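Shop notes: the humanoid

Quick one this month, short on time. The humanoid is back up after the wrist fault. Cường Văn and Nikola Ziółkowski had the forearm cover off twice, second time was the one that counted. Connector half seated at the elbow end, fault code 607 every time the arm went past horizontal. Reseated, new clip, torque checked. Log entry is 868 if you want the whole story.

Still on the list:

Cables. The bundle off the back needs tidying before anybody asks for a walking test. Loops on the floor are a trip risk for it and for us. Tumaini Rashidi has sleeving on order from Torkivari, due in March. Til then it stays put and does arm work only.

Fingers. Nhung Cao wants the hand zeroed every morning before the first run, arm hanging, fingers relaxed, wait for the controller to settle. Takes 3 minutes. Please dont skip it, the drift last month came from skipping it.

Joint hours. Knee units are at 333 since the last grease. Dean Wainwright will do both in one go, probly late afternoon so it can sit powered down overnight.

Spare clips are in the Urell drawer, second one down. If you take the last, write it on the sheet. Flustthorpe visit is still on, time to follow.
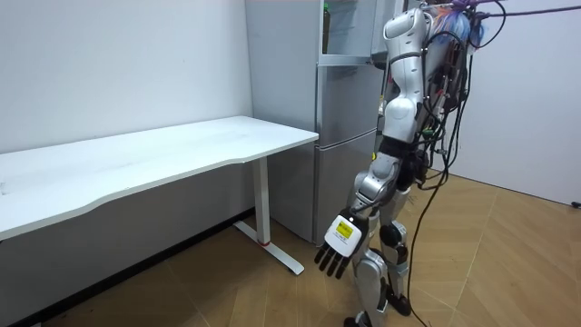
The humanoid by the desk, arm down, cables still to be sleeved.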